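Handout 6: Beschaffung und Budgetplanung für zweiarmige Systeme in der Textilhandhabung
Kurs Investitionsplanung Automation, Standort Umham, Dezember

Ausgangslage
Ein Angebot nennt meist nur den Grundpreis. Im Übungsfall Trandora sind darin zwei Arme und die Steuerung enthalten, Greifer, Verkabelung und Inbetriebnahme stehen in eigenen Positionen. Tragen Sie alle Positionen getrennt in das Planungsblatt ein. 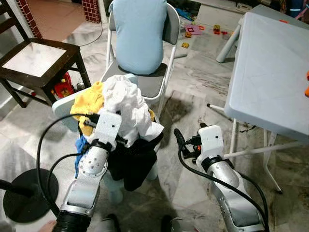 Die Anforderungsliste entsteht vor dem ersten Gespräch mit dem Lieferanten. Sie beschreibt Teile, Ablageorte und Umgebung. Ein Haufen gemischter Kleidung auf einem Kunststoffstuhl stellt andere Ansprüche als sortierte Ware in Kisten, und auch Kabel auf dem Boden gehören in die Aufnahme des Arbeitsbereichs. Kakeck verlangt dafür eine Skizze mit Maßen.

Greifer und Verschleißteile
Greiferfinger werden als Verbrauchsmaterial geplant. Im Übungsfall kostet ein Satz 41 Euro, angesetzt werden sechs Sätze pro Jahr. Kratzer an der Fingerspitze sind noch kein Grund zum Tausch – maßgeblich ist die Haltekraft im Prüfprotokoll.
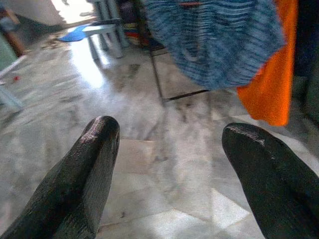 Ein Arm oder zwei
Der zweite Arm ist im Übungsfall der größte Einzelposten nach der Steuerung. Rechnen Sie beide Varianten durch und geben Sie an, welche Arbeitsschritte bei nur einem Arm eine Haltevorrichtung brauchen. 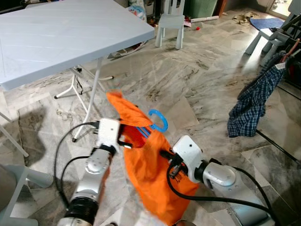
Abb. 3: Zweiarmiges Halten, oranges Kleidungsstück mit blauem Kleiderbügel

Laufende Kosten
Für Wartung und Ersatzteile sind im ersten Jahr 3804 Euro vorgesehen, die Greiferfinger eingeschlossen. Der Vertrag mit Hedegaard läuft drei Jahre. Schulungstage sind nicht enthalten und werden unter Personal gebucht.
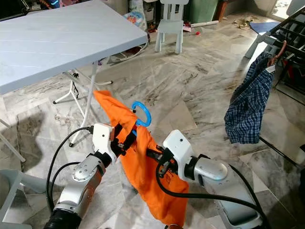

Text: Kursleitung Investitionsplanung, Umham

Aufgabe bis zur nächsten Sitzung: Stellen Sie ein Budget für den Übungsfall auf. Nehmen Sie als Teileliste Oberbekleidung und Kleiderbügel an, als Umgebung einen Raum mit Fliesenboden, Klapptisch und Wäscheständer. Weisen Sie Anschaffung, Betrieb und Reserve getrennt aus. Abgabe als Tabelle mit einer Seite Erläuterung.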